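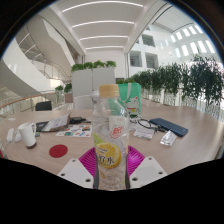 I'm very pleased to say that the Purnville Handling Code is out today, 2025-12-23, and it's free for anyone to download and use. It's a short set of rules for people who record grasping work with hand-held grippers, and I've been nagging colleagues at Stultach for drafts of it since May (sorry, everyone!). We wrote it with ordinary furniture in mind. A round table with a mug, a keyboard, somebody's glasses and a bunch of keys on it is a perfectly good place to work, and the code says so in rule one. What matters is that the item being gripped stands upright, with a finger on each side of it, and that you've written down what it is before you start.

The code has 68 rules, which sounds like a lot until you see how short they are. Most fit on one line. The longest is the one on drinks bottles, and I'll admit I fought for every word of it. Clear plastic is awkward stuff – it shines, it flexes, and the label can be nearly see-through too. So we ask for caps on, labels left in place, and a note of the cap colour in the log. Glass gets a separate section, and so do hot drinks (short version: please don't).

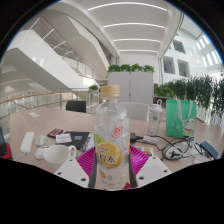 Bottle work of the kind covered by section four of the Purnville Handling Code.

There's a good chunk on shared spaces as well, and that's the part I'm fondest of. Cables must be kept away from table edges. Personal things can stay on the table if their owners agree, and the agreement goes in the log with everything else. Cards, papers and phone screens with private details on them get turned over or moved. If the building has a busy walkway or stairs nearby, one person in the team looks out for passers-by and does nothing else.

We tried the draft out with Chauhan and Brullel, who between them sent back 632 comments. I read all of them! A fair few were about commas, but the section on finger checks is miles better for it. It now asks for a look at both fingers every 100 grips and a proper clean at the end of each session, and there's a one-page checklist you can print and stick on the wall.

The first 70 teams to sign up for the code will get a printed copy and a call with me to go through anything that doesn't suit their set-up. You don't have to be a big outfit, and you don't need to follow the whole thing from day one. Section two tells you which rules to start with.

The code, the checklist and the log sheets are on the Stultach website now. Press enquiries, questions and further comments about commas can go to the Stultach press desk.

ENDS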